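Nirkcombe Annex, Ground Floor
Portable fire extinguisher and exit route inspection
Date: Oct 13, 2018
Inspector: Hanane Benmoussa
Received by: Priit Bite

Status codes: OK, ACT (action required), N/A

1. Extinguisher, main entrance (Moser, dry chemical)
Gauge in green: OK
Pin and seal intact: OK
Mounting height: OK
Comment: Tag legible. Last annual service in June.

2. Extinguisher, corridor by Room 50 (Moser, dry chemical)
Gauge in green: OK
Pin and seal intact: ACT
Comment: Seal missing, pin in place. Unit weighed and found at full charge. Fit new seal and initial the tag.

3. Extinguisher, kitchen (Detora, wet chemical)
Gauge in green: OK
Nozzle clear: ACT
Comment: Grease on nozzle and hose. Clean and recheck. The instruction label faces the wall; turn the cylinder on its bracket.

4. Exit door, Brutgate side
Opens fully without a key: OK
Panic bar: ACT
Comment: Bar sticks on the hinge side when pushed with one hand. Lubricate and retest. Replace the bar if the fault comes back.

5. Exit door, rear
Opens fully without a key: OK
Landing clear: OK
Comment: Door closer is slow but latches. Adjust at next visit.

6. Emergency lighting
Push-button test, all fittings: ACT
Comment: Fitting 163 goes out within a minute of the test button being held. Battery to be replaced. Remaining fittings passed.

7. Workroom
Route to door kept clear: OK
Cables off walking routes: OK
Comment: Cables that leave a table edge are to drop straight down and stay on the table side of the walkway. Loose items go back in baskets at the end of each session.

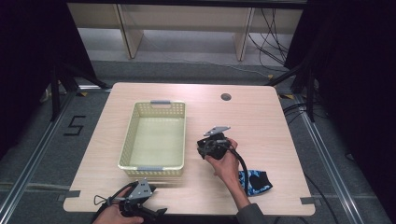 Power strips in the workroom are to be plugged directly into wall outlets. One strip was found feeding another and was separated during the visit. Recheck next month.

8. Alarm panel
Normal indication: OK
Log book current: ACT
Comment: Two weekly call point tests not entered. Event counter read 3,034 on arrival. Enter the reading in the log at each test.

9. Assembly point
Sign in place: OK
Comment: Sign faded but readable from the rear door.

Items 2, 3 and 8 to be closed by Priit Bite. Items 4 and 6 go to the contractor. Return the signed copy to the Nirkcombe office with the new tag numbers written in.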